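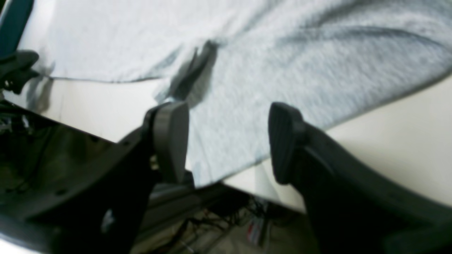 Wrist view, gripper at the hem of the gray cloth

tovell_tinker
Hi all! We're gathering shirt folding demos for a learned policy, and I've got 45 so far (my wrists are feeling it). Do you keep the clumsy ones?

grendier45
Keep them, friend! Mine never learned to recover from a bad grasp until I left the fumbles in.

mottled_may
I'd gently disagree. I dropped 13 sloppy ones and training settled right down.

tovell_tinker
Thank you both, so kind. My plan is to grab the sleeve and the hem corner first,

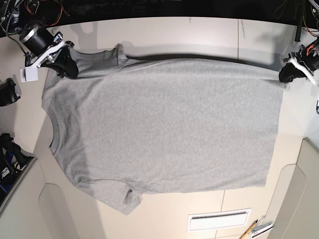
then pull snug before folding, and I'll tag the fumbles so I can try it both ways.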